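### 3.2 Work surface and item layout

The second part of the study deals with the preparation of lemon for cold drinks, a short kitchen task in which the slices, the board and the glass must all be reached from one standing position. Following Biswas and Uddin, we treat the layout of the surface as a variable in its own right. Earlier work in the Plascombe series recorded only whether the drink was finished, and the position of each item was left to the person setting the table.

All layouts used a table covered in brown paper. The paper was replaced when juice had marked it, and the board was wiped between trials. Lemons were bought from a single grocer and cut across the short axis. End pieces were discarded. The full set comprises 1,486 trials over 19 layouts, coded by Barua and checked by Lykkegaard. Disagreements over the labelling of a layout were settled by Sjögren, who had not taken part in the coding. 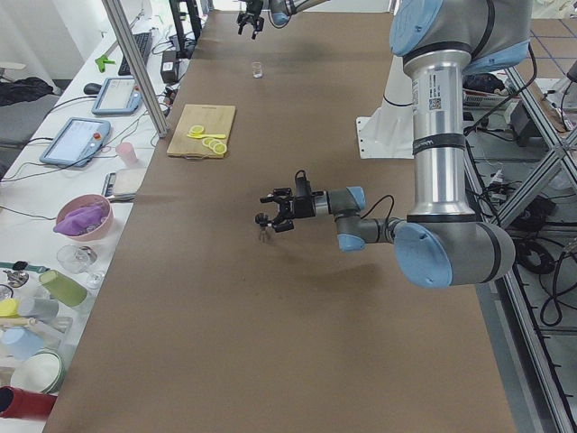
Why is the cup kept apart from the cutting board? A cup standing close to the board can be knocked while slices are being lifted, and the gap keeps the cutting area and the serving area separate for coding.

**Figure 2.** Lemon layout on brown paper: light wooden cutting board with four lemon slices and a small yellow utensil; clear glass cup standing alone farther along the table.

The layout in Figure 2 belongs to the group we call "split". Three of the slices overlap in a short row, while the fourth lies apart toward the opposite corner of the board. Overlapping slices are of interest because cut lemon tends to cling, and a person lifting the top slice will often bring the next one with it. A separate slice offers a plain comparison on the same board. The utensil lies between the two groups and was scored as an obstacle only if it had to be moved before a slice could be taken.

Board angle was not fixed. In a typical home kitchen a board is seldom square to the edge of the bench, and forcing it square would have favoured the more orderly layouts. We therefore allowed a slight turn in either direction and noted it on the Drundel sheet. Cup distance was entered on the same sheet, measured from the nearest corner of the board to the base of the cup. Slices that left the board during a trial were recorded as dropped, whether they landed on the paper or on the floor, and were not returned to the board.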